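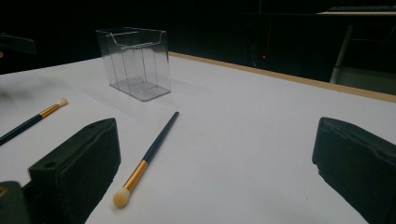

Narkari Visitor Locker Bank, four-door

£438 including VAT, delivery extra outside the Gikport area

I've been selling lockers to prisons, courts and custody suites for a good chunk of my working life, and this is the one I get asked for most. It's the small Narkari, four doors, made for the bit of wall just inside the gate where solicitors, families and contractors have to leave their phones before they go any further. If you've ever watched a queue build up while one officer writes out paper tags for everybody's car keys, you'll know why people ring me!

Each door is deep enough for a handbag or a folded coat. The bodies are welded steel with a powder coat finish, and the tops slope so people can't leave half-drunk coffees up there (they will try). Doors open past a right angle, so an officer standing to one side can see straight to the back without leaning in.

Locks

You get the Likberg cam lock as standard, with two keys per door and a master that you order separately. I don't post masters in the same parcel as the lockers and please don't ask me to. If you'd rather have a coin-return or a combination lock, tell me when you order, as swapping them later means drilling and I hate doing it. The combination ones are popular with courts. Prisons mostly stick with keys, and I think they're right to, though Tamer Nimri in our workshop will argue with you about it all day if you let him.

Fixing it to the wall

Please bolt it. Every unit has holes in the back and in the base, and I put in fixings for brick and for concrete. For a stud wall you'll need your own, and I'd want a proper timber behind it. The feet adjust a bit for uneven floors. Two people can lift it in comfortably enough, but check your gate procedures first. I've spent a very long August afternoon in a vehicle lock because my drill bits weren't on the list, and I'd like to spare your fitter that.

Colours

Light grey or dark blue from stock. The Simiyu green is done to order and takes longer, but it does look lovely in a visitors' centre, much less grim than grey, and I wish more places would go for it. Number plates for the doors come loose in the box so you can carry on from whatever numbering you've already got.

What people ask me

Can it go outside? No. Under a canopy, still no. Damp gets into the locks and then you're on the phone to me.

Will it take a second bank on top? Yes, there's a joining kit, and you can go two high. Any higher and the top doors are too far up for a lot of visitors, so I won't sell it that way.

Do you do one with charging sockets? Not in this range. I've had a few requests from police stations and I'm looking into it.

Can we pay on invoice? Public bodies and their contractors can, yes. Send me the purchase order and I'll set it up.

Spares

Keys, locks, hinges, door plates and single replacement doors are all kept on the shelf. For keys I'll need the number stamped on the lock face, plus an email from a work address. Guarantee is four years on the body and doors. Lost keys aren't covered, sorry.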